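Home | Pantry | Cellar | Workshop | Storage Index | Contact

Print this page | E-mail this page

Storing Juice Bottles on Their Sides

Upright storage wastes height on a deep shelf. Small juice bottles with screw caps can be laid flat, provided the seals are unbroken. Opened bottles go upright in the refrigerator.

Check each cap before laying the bottle down. Turn it over the sink for a few seconds and look for beads of liquid at the thread. A bottle that weeps is used first.

Sort on a table before loading the shelf. Lay the bottles parallel, all necks in one direction, bodies touching. Mixed directions leave gaps at the shoulders, and the row starts to roll when one is removed. Smooth tabletops and painted shelves need a stop at the open side — a strip of molding is enough. Ribbed shelf liner also works.
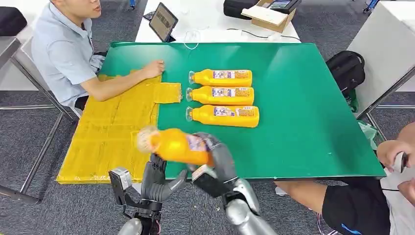
Grip each bottle near the base and set it down alongside the last one, without pushing the row. Labels should face up so that dates can be read without lifting anything. Shelves 16 inches deep will usually take 2 short bottles end to end; measure first. Do not stack a second layer unless the shelf has sides.

Tip sheet revised in July by Drahomíra Dvořáček.

Contact: Zurerow Household Notes | Copyright Zurerow | Back to top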